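Ticket: Humanoid stops with left hand on crank handle
Site: Renberg, Jidville
Opened: 05/11/2022
Status: Open, waiting on operator feedback

1. Problem as reported

Second shift says the robot takes hold of the blue handle on the L-shaped rod, then waits and asks for a person to confirm. It happened 7 times in one shift. The operator has to walk over from the packing line each time, and packing falls behind.

2. Checks

Confirm prompt is still set to "every grip." It was set that way in April for training and never changed back. Grip force log is normal. Left hand closes on the handle and the right hand stays open, as the Molo task file calls for.

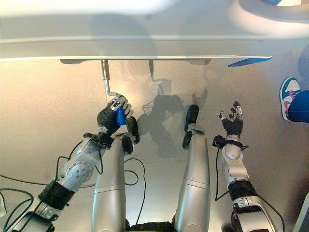

3. Change made

Prompt set to "first grip of shift only." Wait time before a call goes out raised to 40 seconds. Arm speed not changed.

4. Effect on staff

Cranking used to be a rotating job, over 3,000 turns a week by hand. Two operators report less shoulder pain. Both also say they now get called away more than before and would like the calls to go to one person per shift. Passed to the Căpraru line lead. Job sheets still list cranking as manual and need to be corrected.

5. Next

Second shift to write down every call for a week. Keep ticket open until the sheets are in.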